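Tralter
Version 2 data card and README

Tralter is a word list and short-text collection for testing hyphenation and line-breaking software. It covers English compounds, borrowed words and product-style names that common hyphenation patterns split badly. Maintained by Kátia Bittencourt. Last revised March 27, 2018.

Contents

words.tsv — 3000 entries, one per line
breaks.tsv — permitted break points for each entry
paragraphs/ — 700 short paragraphs, plain text, UTF-8
exceptions.txt — entries where the two annotators did not agree
tools/check.py — format checker
CHANGES
LICENSE

Format

Each line of words.tsv has four tab-separated fields: id, surface form, part of speech, source code. The id is a five-digit integer padded with zeros. Ids are never reused. If an entry is withdrawn its line is removed and the id is listed in CHANGES.

Each line of breaks.tsv has three fields: id, surface form with break points, level. A break point is written as a vertical bar. A hard hyphen that belongs to the word is kept as a hyphen and is not followed by a bar, even though a break is allowed there. Software under test should be set to treat hard hyphens the same way before scoring.

Level takes one of these values:

1: break is preferred
2: break is allowed in narrow columns
3: break is correct but should be avoided, for example when it leaves two letters on the next line

An entry with breaks at several levels appears once per level. Earlier releases mixed levels on one line and used digits in place of bars. The old layout can be produced with check.py --legacy, but it will be dropped in the next release.

Sources

Entries come from three places. Source code D marks words from Dolus, a glossary of household and hardware terms compiled for a mail-order catalog. Code N marks words from Ngau, a set of reader letters about typesetting errors. Code H marks words added by hand.

Dolus was typeset in columns of 40 characters, which explains the number of long compounds with level 2 breaks. Its glossary used British spelling in places. These forms were converted to American spelling before annotation, and duplicates created by the conversion were merged under the lower id. 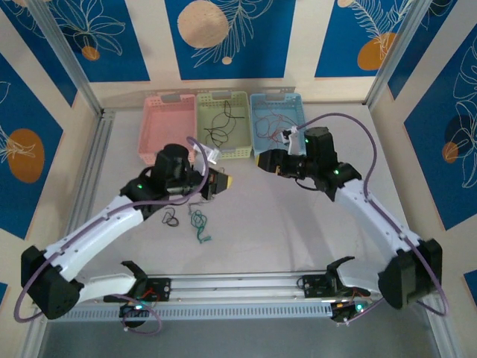

Ngau letters were not copied in full. Only the misbroken word and the sentence around it were kept, and names and addresses were removed. Where the sentence was too short to fill two lines, a second sentence was written to go with it. Those paragraphs have an "x" at the end of the file name and should be left out of any study of natural text.

Annotation

Two annotators marked every word separately. They worked from a printed guide of nine rules, included in the LICENSE folder of version 1 by mistake and now at the top of exceptions.txt. Pronunciation was preferred over word origin except in compounds, where the joint between the parts always gets a level 1 break.

Words with two pronunciations (record, present, project) have one entry for each, separated by part of speech. A program that does not look at part of speech cannot get both right. Report results with and without these entries.

Scoring

check.py --score takes a file in the layout of breaks.tsv, without the level field, and prints precision and recall over break points. Missing a level 3 break is not counted as an error. Inserting a break where none is listed always is. Paragraphs are scored separately: the program sets each one at the given measure and counts bad breaks per 1000 lines.

Ivon, the line breaker used during development, should not be reported as a baseline. Its exception list was built partly from the same words, so its scores are too high to be of use.

Known problems

— Some chemical names in the D group were marked by sound alone and need a second look.
— The apostrophe is the straight character in words.tsv and the curly one in some paragraphs. check.py treats them as equal. Other tools may not.
— Plurals in -es are inconsistent at level 3.
— On Windows the checker fails if the path contains a space. Put the path in quotes.

Changes

Version 2 splits breaks.tsv from words.tsv, adds the x paragraphs and fixes the sort order. The version released in December had the right entries but sorted capital letters ahead of lower case, which broke the id lookup in check.py.

Corrections

Send corrections to the maintainer as a plain text file with the id, the current line and the proposed line. One correction per line. Cite a dictionary if the change moves a break, and give the edition.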